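# Die Karte fragt nicht mehr

5. Juni 2022

Seit ich in Feltley wohne, gehe ich fast nie ohne Telefon aus dem Haus, und fast nie ohne dass eine App weiß, wohin ich gehe. Ich habe lange gedacht, das sei ein guter Tausch.

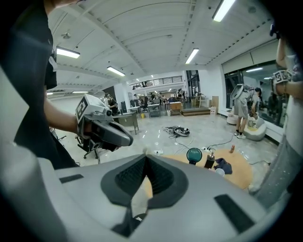

Meine Meinung dazu hat sich geändert, und der Anlass war klein. Ich wollte im November zu einem Bekannten nach Miltcombe fahren, eine Strecke, die ich schon oft gefahren bin. Die Navigations-App Tadotow schlug mir einen Weg vor, der zwei Minuten kürzer war. Ich bin diesem Weg gefolgt, durch drei Dörfer, deren Namen ich bis heute nicht kenne, und über eine Straße, auf der sich zwei Autos nur mit Mühe begegnen können. Angekommen bin ich später als sonst. Aber nicht die Verspätung hat mich geärgert. Mich hat geärgert, dass ich den alten Weg kannte und ihn trotzdem nicht genommen habe.

Ich möchte hier nicht gegen Karten auf dem Telefon schreiben. Deutsch ist meine dritte Sprache, und als ich in dieses Land kam, hat mir eine solche Karte mehr geholfen als jeder Mensch. Ich konnte niemanden nach dem Weg fragen, ohne rot zu werden. Die App hat mich nicht ausgelacht, wenn ich einen Straßennamen falsch geschrieben habe. Dafür bin ich dankbar, und ich sage das ohne Ironie.

Trotzdem meine ich, dass diese Programme in den letzten Jahren schlechter geworden sind, und zwar in einer Richtung, über die zu wenig gesprochen wird. Früher habe ich eine Karte geöffnet und gesehen, wo ich bin. Heute öffne ich sie und sehe zuerst ein Suchfeld, darunter Vorschläge, darunter Restaurants. Die Karte selbst nimmt auf meinem Bildschirm weniger als die Hälfte ein. Wenn ich sie mit dem Finger verschiebe, springt sie nach kurzer Zeit zu meinem Standort zurück, als hätte ich etwas Falsches gemacht.

Mein Kollege Amr Mansour sieht das anders. Er sagt, die meisten Menschen wollen keine Karte lesen, sie wollen ankommen. Er benutzt Nadar, eine andere App, die beim Fahren gar keine Karte mehr zeigt, nur einen Pfeil und eine Entfernung. Er findet das angenehm. Ich habe es eine Woche lang versucht und muss zugeben, dass ich in dieser Zeit kein einziges Mal falsch abgebogen bin. Ich könnte aber auch keine einzige dieser Fahrten auf ein Blatt Papier zeichnen.

Dann gibt es noch die Frage der Daten. In den Einstellungen von Tadotow habe ich nach längerem Suchen den Verlauf meiner Orte gefunden. Es waren 1.574 Einträge. Einer davon war eine Bank im Park, auf der ich einmal eine halbe Stunde gesessen habe – die App nannte sie »häufig besuchter Ort«. Ich hatte dieser Aufzeichnung wohl irgendwann zugestimmt, denn ohne Zustimmung ließ sich die Suche nicht benutzen. Das Löschen ging nur Tag für Tag. Nach 89 Tagen habe ich aufgegeben.

Man kann mir sagen, ich solle eben eine andere App nehmen. Das ist richtig, und ich habe es getan. Die neue zeigt nur die Karte, funktioniert ohne Internet und braucht für die ganze Region 101 Megabyte. Sie kennt keinen Stau, und die Öffnungszeiten sind oft alt. Für den Bus benutze ich weiterhin die Seite des Verkehrsbetriebs, die auf dem Telefon furchtbar aussieht, aber stimmt.

Was ich mir von den Herstellern wünsche, ist bescheiden. Eine Karte soll dort bleiben, wohin ich sie geschoben habe. Ein neuer Weg soll mir angeboten werden, und wenn ich nicht antworte, soll der alte gelten. Und der Verlauf soll am Anfang ausgeschaltet sein, mit einer Erklärung in Sätzen, die auch jemand versteht, der die Sprache erst lernt. Technisch scheint mir nichts davon schwierig.

Nach Miltcombe fahre ich inzwischen wieder auf der Landstraße. Das Telefon liegt dabei im Handschuhfach, und wenn dort Stau ist, stehe ich im Stau.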